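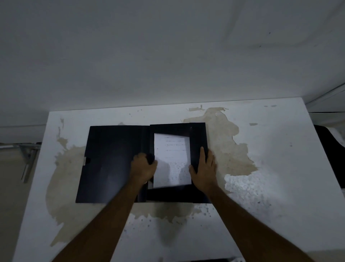 Wuleck Planning Folder for First-Time Automation Buyers
Price paid: $245
Rating: 4 out of 5

I should start by saying that I'm a sucker for stationery, so please read everything below with that in mind. We run a small bakery supply business (mixes, sprinkles, paper liners, that kind of thing) and for two years now we've been going back and forth over whether to put in a robot arm to load boxes at the end of our packing line. I had quotes in my email, quotes in a drawer, and one quote written on the back of a calendar page. When I saw that Wuleck was selling a paper planning kit for exactly this kind of decision, I ordered it the same evening, before I'd even finished reading the page.

So what do you get for $245? A stiff black folder that opens like a book, with a little silver clasp and inner flaps that frame the sheets, and a stack of printed worksheets to go in it. No software, no login, no monthly fee. I know that's a lot of money for paper and board, and my husband has mentioned it more than once. The folder itself is lovely, though. The board is matte and heavy, and it lies flat when you open it, so you can spread it out on whatever work table you've got and write in it properly.

The worksheets come in six sections, and they go in the order you'd want to think about things, which turned out to be quite different from the order I'd been thinking about them. I had started with the arm. Wuleck makes you start with the job. The first section has you write down what gets picked up, how heavy it is, how often it changes, who does it today and what that person does with the rest of their day. It took me a whole Thursday to fill in and I grumbled through a good part of it, but I found out we use far more box sizes than I would have told you if you'd asked me over coffee. A few of those are for customers who order once a year! We've since dropped two of them, and that alone made the quotes easier to compare.

The budget section is the best part and I'd happily recommend the kit on the strength of it. There's a line for the arm and a line for the gripper, as you'd expect, and then a long column of all the other things: the stand, guarding, the electrician, air lines, freight, spare suction cups, training, a safety review, and the hours your own people will spend standing around while it's being set up. Each line has a space for the price, a space for who gave you the price, and a space for the date it runs out. That last one saved us some embarrassment. I'd been waving around a quote from Akbulut that had already expired, and the new one came back higher.

Once everything was in the same columns, I could finally see why the two main offers had looked so far apart. Privex had put installation and training into one price. Akbulut had left both out and listed them at the back as options, perfectly clearly, only I hadn't read that far. Line by line they were much closer than I'd thought. I felt a bit silly, but also very relieved, and I called both of them back with better questions than I'd had the first time.

I also want to say something nice about the question sheets. You take these along when you visit a supplier or another shop that already has a machine running. I used mine at Ubaldo Galli's place. He packs dried pasta and has had a Stovuvov arm stacking cases for a while, and he was kind enough to walk me through the whole thing, including what he'd buy differently (a second gripper, from day one, and he was very firm about that). Having the sheet in front of me meant I remembered to ask about the dull things, like how long it takes to switch from one product to another and who gets called when it stops in the middle of a shift. I'd have spent the whole visit watching it go back and forth otherwise. They are very soothing to watch.

Now for the grumbles. The print on some of the sheets is small, and the instructions are packed into tight paragraphs when a bit of air would have been welcome. I kept my reading glasses on the whole time. The spaces for writing in prices are also narrow, so if you have big handwriting like mine you'll be running into the margins by the second page.

My bigger complaint is the payback section. It asks you to work out the hours saved, multiply by wages, and divide, and that's fine as far as it goes, but there's hardly any room for a slow start. Everybody I've talked to says the first few months are slower than promised. I ended up doing the sum twice, once with Wuleck's layout and once on plain paper with a sleepy first season, and it's the plain paper version that I took to the bank. I'd love to see a second column added there.

And you can't reprint the sheets, or at least I couldn't find any way to. If you're planning for more than one machine, photocopy everything before you write a word. I did the first section in pen and regretted it, so learn from me and use a pencil.

Would I buy it again? Yes, I think so, with a sigh at the price. If you already have an engineer on staff, or someone who has bought this kind of equipment before, you could make your own version in a spreadsheet over a weekend and spend the money on something else. For a shop like ours, where the person choosing the robot is also the person answering the phone and ordering the sprinkles, it was a real help to have it all in one place that I could carry from the office to the packing room and back - and hand across the table at the bank, where I must say it looked very smart.

We haven't signed anything yet. Privex is coming back in March to measure the end of the line, and I'm still waiting to hear what the electrician wants for the new outlet, so there's one blank left in the budget section.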